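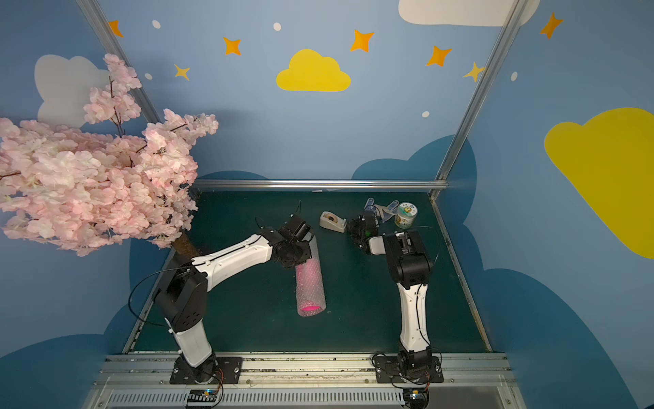 Both arms on the shared rail, left gripper over the bubble-wrapped tube

Who else is allowed in the booth when two arms are live?
Posted by milt_bench, 04/09/2021

Hi all, I look after a two-arm packing booth at Miltomby and I'm trying to write house rules that people will really follow. Both arms bolt to one front rail and they can both get to the middle of the table. Right now our sheet says "keep clear while moving" and that's it. Do you lock out both arms when you only want to reach in for the tape dispenser at the back? And do you tape down the thin wires near the wrist or leave some slack? Ours has a fair loop at the elbow and I go back and forth on it.

Settimio Ferraro
Both arms, every time! We had 3 near misses at Grasso before we made it a rule, and every one was somebody reaching past the "parked" arm (mine was one of them, sorry to say). One stop button that kills the pair, within reach of whoever's loading. For the cables, leave enough slack for the full travel of the joint, then clip the rest. Run it through its whole range at a crawl and watch the loop before you sign off. I'd also get those little bare boards on the rail under covers, a dropped screw will find them.

covero_kel
just put a line on the table and stay behind it, works for us

fovier77
A line's fine until you need the tape, kel. Look up ISO 10218 and do a proper risk assessment, and write down your speed limit for teaching. Ours runs to five pages and the colour-coded one by the door is the only one anybody reads.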